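We use cookies to remember your preferences and to see which tips get read the most. By continuing to browse you agree to our use of cookies. Accept | Manage settings

Looking After Wood Floors: What Works in Our House

I love a wood floor. I love them scratched, patched, faded by the window and a little creaky by the stairs, and I have been looking after ours long enough to have made most of the mistakes going. A few of you wrote in after the April post on grout asking for the same treatment for wood, so I've put everything in one place!

First, find out what finish you have

Before you buy a single product, put a drop of water on the floor somewhere out of sight, inside a closet for instance, and leave it for a few minutes. If it sits up in a bead, you most likely have a sealed surface finish such as polyurethane. If it slowly darkens the wood, you probably have oil or wax, or the old finish has worn away. Wipe it up either way.

Sealed floors are easy. They want a barely damp mop and very little else. Oiled and waxed floors want even less water, plus a fresh coat now and then in the places where everyone walks. Never put wax on top of polyurethane. I did it once in the hallway of our old place on Predbridge Road and it was like living on a bowling lane, and getting it off again took me most of a weekend and a whole bag of rags.

Grit is the real enemy

Sand scratches floors faster than shoes or chairs ever will. Put a mat outside each door and another inside, and shake them often. Sweep or dust-mop the busy parts every day if you can stand it -- it takes me less time than the kettle. If you vacuum, turn the beater bar off or use the bare-floor head, and check the little wheels for stuck grit while you're down there.

Skip the steam mop. I know, I know, they're so satisfying on tile! But steam gets down into the joints, and on short blocks or parquet there are an awful lot of joints.

My everyday cleaner

One gallon of warm water, a small squirt of plain dish soap with a neutral pH, and a flat microfiber pad wrung out until it stops dripping. Work with the grain where there is one. With parquet or block floors the grain goes every which way, so just work in small patches toward the door and dry each patch with an old towel. No vinegar, please. It dulls the finish little by little and you don't notice until you move a rug.

Scratches and dents

For a light scratch in a clear finish, clean it, let it dry, then try a blending pencil one shade lighter than you think you need. You can always go darker. Floors with a lot of color variation are wonderfully forgiving here, and a mixed orange and brown floor will hide almost anything.

Small dents in bare or oiled wood can often be raised with a damp cloth and a warm iron. Lay the cloth over the dent, touch the iron to it for a few seconds, lift, look, repeat. Don't try it on polyurethane, it can turn the finish cloudy.

For deeper scuffs on an oiled floor I sand by hand, starting at 133 strokes of patience and finishing with 200 grit (joking about the patience, serious about the grit). Then a thin coat of oil, wiped back well. Lay oily rags flat outdoors to dry before you throw them out. They can heat up and catch fire in a heap. 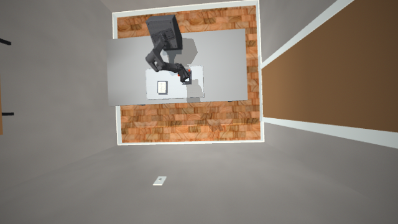 Rugs and sunlight are the next thing to think about. Wood changes color with light, some kinds get darker and some get paler, and a rug that never moves will leave you a perfect rectangle. Shift yours a few inches every couple of months, and hold off on rugs entirely for the first season after refinishing. Choose a pad made of felt or natural rubber, and check that the label says it's safe for your finish. Cheap plastic ones can stick and leave a waffle pattern behind.

Felt pads for the feet

Stick-on felt is fine for light chairs. For anything heavy, get the kind with a small nail or screw, and wipe the feet clean before you fit them. Check chair pads when the clocks change. They pick up grit like you wouldn't believe, and then you're pushing sandpaper around under the dinner table.

Niamh Ó Dubhghaill wrote in with a good one for moving a big dresser: fold an old wool blanket in four, tip one end up with a helper, slide the blanket under and pull slowly. I tried it on our bookcase and it glided! Take the books out first.

Posted 2020-08-31 in Floors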